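Cómo ordenar el cajón de las pilas (y no volver a comprar las que ya tienes)

En casi todas las casas hay un cajón donde acaban las pilas, y en la mía fue durante años un misterio. Compraba un paquete nuevo cada vez que se apagaba el mando de la tele, y luego aparecían pilas hasta en el costurero. Si te suena, ponte un café y vamos poco a poco, que esto se hace en una tarde tranquila de julio sin salir de casa.

Paso 1. Reúnelas todas

Recorre la casa con una bolsa en la mano y mira en sitios raros: la caja de herramientas, los bolsillos de las maletas, los juguetes que ya no se usan. Saca también las que siguen dentro de aparatos parados, porque una pila olvidada puede acabar soltando líquido y estropear los contactos. Si alguna tiene costra blanca, cógela con guantes y apártala.
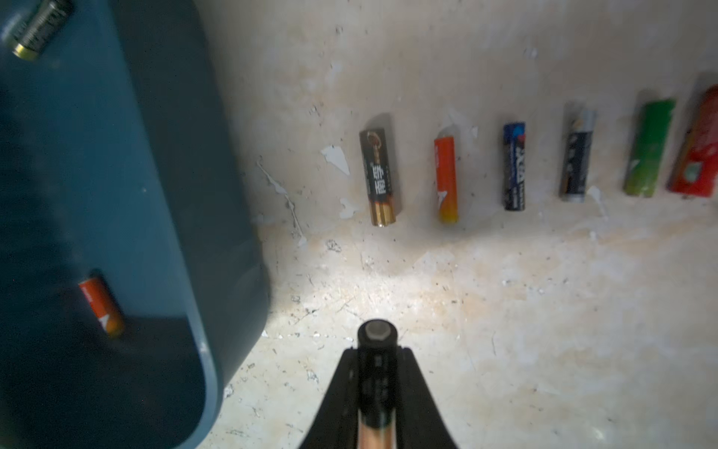

Paso 2. Comprueba la carga

Yo uso un comprobador sencillo de la marca Gilus, que me costó menos que un paquete de pilas, pero un multímetro sirve igual de bien. Ponlo en corriente continua, toca un polo con cada punta y lee la cifra. Una alcalina AA nueva pasa de 1,5 voltios; por debajo de 1,2 yo la doy por gastada. Entre medias quedan las de "segunda vida", estupendas para un reloj de pared – el de mi cocina lleva siglos viviendo de ellas. 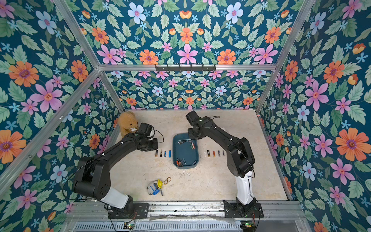 ¿Puedo mezclar pilas nuevas y usadas en el mismo aparato?

Mejor evítalo. La más floja se agota antes, las otras la fuerzan y es entonces cuando vienen las fugas. Cambia siempre el juego completo y de la misma marca.

Paso 3. Sepáralas por tamaños

Me gustan las cajas bajas con divisiones. La mía es una Inskip de 200 milímetros de largo y cabe justita en el cajón, aunque una huevera limpia hace el mismo papel y sale gratis.
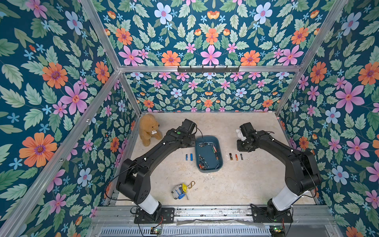
Coloca las pilas tumbadas, todas mirando al mismo lado, y deja 2 huecos libres para las recargables, que conviene tener bien aparte. Las de botón van en su blíster y en alto, lejos de los niños, y esto sí que te lo pido muy en serio. Las de 9 voltios guárdalas con un trocito de cinta aislante sobre los bornes.
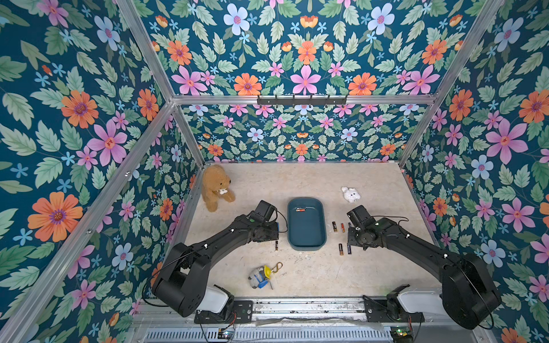 Paso 4. Lleva las gastadas a reciclar

Mete las agotadas en un bote de plástico con tapa, en un rincón seco, y vacíalo en el contenedor de pilas del supermercado o en el punto limpio cuando te pille de camino.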